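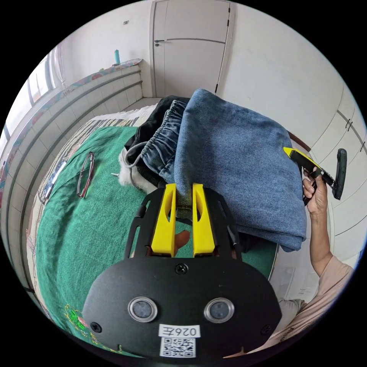 Jeans go first, folded thick, on the green towel I use for sorting.

How I Fold a Bed Full of Clothes (Jeans First)
By Yanti Govindasamy
Jul 23, 2022

A few of you asked how I get through the clean clothes without them living on the bed for three days, so I'm finally writing it down. It isn't a fancy system! I learned half of it from my aunt in Mendstead, who ironed pillowcases for fun, and the other half from having a very small dresser when I moved to Brimthorpe.

You don't need to buy anything. You need a bed or a big table, one large towel, and a podcast (or a show you've already seen, so you don't keep looking up).

Put the towel down first

Spread a bath towel flat on the bed before you bring the clothes in. Terry is best because denim doesn't slide on it, and black clothes leave their fluff on the towel and not on your comforter. Mine is green with a flower stitched in the corner, and it's had this job for so long that it never goes in the bathroom anymore.

The towel also sets a limit. When it's full, I stop bringing things in and fold what's there. I used to dump everything on the bed at once, and by bedtime I'd be carrying armfuls back to the chair. If you have a king-size bed, please don't use a king-size towel.

Check pockets before you fold

Do it now, even if you did it before the wash. Go into the little coin pocket too. I've found a bus pass in there, and once a folded receipt for a 900 gram bag of rice that had turned into something like felt.

While you're at it, zip the zippers and fasten the top button. A pair of jeans with the fly open will never fold square, and I spent years blaming the jeans.

The jeans fold

1. Hold the jeans by the waistband and give them two good shakes. Lay them face up and smooth the legs down with your forearm.

2. Fold one leg over the other so the back pockets end up on the outside. Line up the side seams, which are the thickest part, and pinch along them as you go. If the seams match, everything else more or less falls in line.

3. There's a pointy bit at the crotch that sticks out. Tuck it in toward the legs so you have one long straight strip.

4. Bring the hems up to just below the waistband. Leave a couple of fingers of space there or the end gets too fat.

5. Fold in half again for a shelf, or in thirds for a drawer. I do halves. It makes a chunky block, and if one end flops a little, pick it up by the thick folded edge, give it a small tug and set it down again.

Stretchy jeans and anything with a gathered elastic waist are the awkward ones. The elastic wants to curl and it will lift the whole stack if you put it on top. Flatten the waistband with your palm, fold it down an inch toward the legs, and then fold the rest as usual. Those pairs go at the bottom of the pile where the heavier denim can sit on them.

(My sister rolls hers. We've discussed it. Rolling is fine in a suitcase, but on my shelf the rolls just wander off.)

Dark things

I leave black clothes heaped together until the denim is finished. Then I go over them with a lint roller all in one go, which saves picking the roller up and putting it down again for every shirt. Fold them inside out if they'll be on an open shelf near a window. The outside holds its color longer that way - my good black cardigan from Ichikawa, the little secondhand place by the station, has lasted since a May trip years back and still looks decent.

Fluffy things

Fluffy white stuff gets its own spot, away from the black. I can't say this strongly enough!! Shake it, fold it once or twice at most, and put it on top of whatever stack it's joining. Press it under jeans and the pile goes flat and sad.

If something has a cord or drawstring, pull both ends even and tie a loose bow before folding. Loose cords catch on everything, and then you lift one sweatshirt and three things come with it.

Your glasses

Mine come off when I fold because I'm looking down and they slide. If you do the same, fold them and lay them on the towel well to the side of the pile, never under it and never on the bare comforter where you'll sit on them. I've bent one pair that way and the nice man at Moketti straightened them without saying a word about it.

Little things that turn up, cards and packets and so on, go along the same edge of the towel. Put them all away at the end, in one trip.

Putting it all away

Carry the stacks in the order your shelves go, top shelf last. Jeans are heavy, so two or three pairs per trip is plenty. I stand mine with the rounded fold facing out, so I can pull one pair without toppling the others.

Then shake the towel out of the window, fold it, and leave it on the end of the bed for next time.

Next up is fitted sheets, as soon as I can get one to behave long enough to write the steps down. If you have a way of doing them alone, leave it in the comments, please!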